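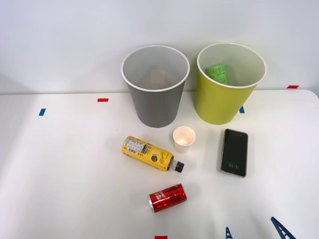 Odera, Oct 29, 2022

So my project is about trash. More exactly, it's about two little bins, a gray one and a yellow-green one, and how people in my building decide which one gets the thing in their hand. I started in August thinking I'd be done in 3 weeks (ha!), and then the cups happened.

The plan was simple. Gray is for general waste, yellow-green is for drink packaging that gets recycled, and everybody on the Helov hallway agreed to use them for their snack-break stuff. I kept the bins small on purpose so they'd fit on a table where people stand and chat, and I wrote down every item that went in. By the end my notebook had 1,287 entries, and my handwriting gets pretty awful after the first few pages.

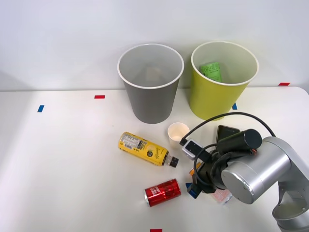 Bottles were easy! People hardly slowed down. Paper cups were the big headache, because some folks figure paper is paper and others remember that a lot of cups have a thin lining inside. Our local sorting sheet from Mokirex doesn't mention cups at all, so I had to pick a rule, and I went with gray. Fergal Ó Ceallaigh, my project advisor, thinks I should have left cups out of the test completely. He may be right, but they were also the thing people argued about most, and I liked the arguments.

Cartons came second for confusion. I put them with the bottles and cans, which 17 people told me was wrong (they'd grown up with a different system, fair enough).

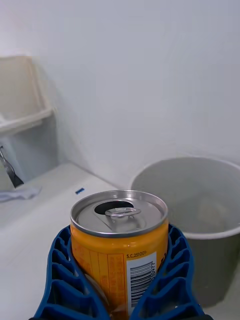 Then there's the rinsing question. I asked 34 people whether they empty a can before tossing it, and more than half said "mostly," whatever that means. I wish I'd asked it as a yes or no, since now I have a chart with a giant "mostly" slice in it. Next time I'd also put a small pitcher for leftovers next to the bins, so a half-finished drink has somewhere to go. The Pristico dorm does that already and their table smells a lot better than ours did.

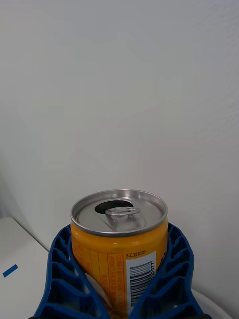
An opened drink can, tab still attached.

I still have the hallway interviews to type up, and those go in the appendix along with the sorting sheet and the cup rule.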